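El brazo y las manos: qué cambia en la mesa de clasificado de Dirura

Trabajo de fin de asignatura, Organización del Trabajo
Autores: Hajar Saber y Tatu Okoth

1. Punto de partida

Dirura prepara juegos de piezas para otras empresas. Durante años, la tarea de sacar piezas de un cajón y ordenarlas por tipo la hizo quien llegaba último al reparto de turnos, lo cual dice bastante del prestigio del puesto. Desde junio la comparte con un brazo robótico. El proveedor, Avelgate, prometió en su folleto «liberar el talento humano». Nuestra pregunta era modesta: liberarlo para hacer qué.

Pasamos 5 turnos en el taller y entrevistamos a dos operarios, Moataz Helmy y Mostafa Mahrous, y al encargado, Anas El Sherbiny, que nos concedió 23 minutos y miró el reloj en casi todos.

2. El puesto

El brazo trabaja sobre un cajón metálico abierto, apoyado en una mesa de madera y sujeto con una mordaza. Para las pruebas se usan barras rojizas y bloques verdes, que caen como quieren: unos sobre otros, pegados a la pared o justo detrás de lo que hay que coger primero. A una persona esto no le plantea ningún problema filosófico. Al robot, sí.

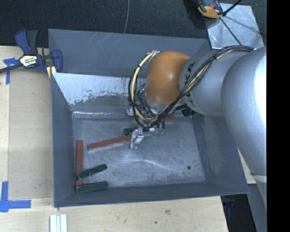 Figura 1. La pinza entre las barras y los bloques del cajón de pruebas.

El fondo del cajón está lleno de arañazos. Preguntamos si eran del robot y obtuvimos dos respuestas: el encargado los atribuye a los años de trabajo manual y Mahrous, al brazo. No hemos podido resolver la cuestión y la dejamos para futuras promociones.

3. Lo que cambia

Según el registro interno, la prueba de junio sumó 1890 recogidas. El registro no recoge las veces que alguien tuvo que meter la mano para separar dos piezas, tarea que carece de nombre oficial y que Helmy llama «hacer de niñera». Antes terminaba el turno con la espalda cargada; ahora lo termina, según él, «cansado de mirar». Prefiere lo segundo, aunque pidió una silla y sigue esperándola.

Mahrous aprendió a reiniciar el sistema y a corregir puntos de agarre. Es trabajo más cualificado — eso lo reconoce todo el mundo — y se paga como el anterior. El Sherbiny respondió que la categoría «está en estudio».

4. Límites

Dos entrevistas no son una muestra, y el encargado estuvo presente en una de ellas. Tampoco pudimos comparar con el taller de Likell, que no contestó a nuestros correos.

5. Propuestas

Anotar las intervenciones manuales junto a las recogidas. Revisar la categoría de quien corrige el programa. Comprar la silla.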